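Does a pegboard keep you tidy?

People say that if every tool has its own hook, you'll never lose your scissors. Is that true? Only if somebody hangs them back up.

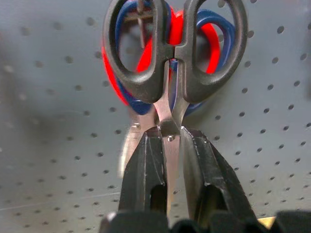 Isla Stubbs thinks a drawer works just as well, and you can shut it. Maybe so, but try finding the small scissors under 27 felt tips.

On a board, the pliers and the rolls of tape are all out where you can look for them.

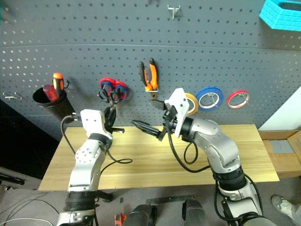
An empty hook is useful too. It might mean something is missing. Or it might just be a spare, so check before you blame your brother.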